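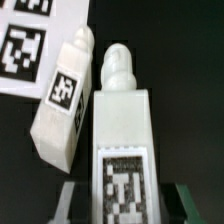 Stivo has confirmed technical details of the Ultau Pivden, a limited-run version of its compact wagon that goes on sale in February. Production is capped at 3046 units, all built on the existing front-drive platform.

The Pivden sits 32 mm lower than the standard Ultau. Spring rates are higher at both axles, and the rear anti-roll bar is now hollow. Dampers are supplied by Stojanovska and have two settings, selected from a switch on the center console. The steering rack is carried over, with revised software that reduces assistance above highway speed.

Engine output is unchanged. The six-speed manual gets a shorter final drive, and a mechanical limited-slip differential replaces the brake-based system used on other trims. Stivo has not released acceleration figures.

"Most of the work went into the rear axle," said Nabila Badawi, chassis program manager. "The standard bushings let the toe angle move too much under load. We changed the rubber compound and the mounting sleeve, and then had to retune the dampers to match."

Curb weight falls by 41 pounds against the equivalent standard car. The savings come from forged wheels, thinner rear glass and a smaller battery. The spare tire is deleted and a repair kit is fitted under the cargo floor. Roof rails are not offered.

Two paint colors are available, gray and dark green. Seats are cloth, with manual adjustment.

Anas Lamrani, head of product planning, said the towing rating is lower than that of the standard wagon and will be published with the price list. Dealers will take orders from Sat 22 June. Service intervals and warranty terms are the same as for other Ultau models, except that the differential oil must be changed at the first scheduled service.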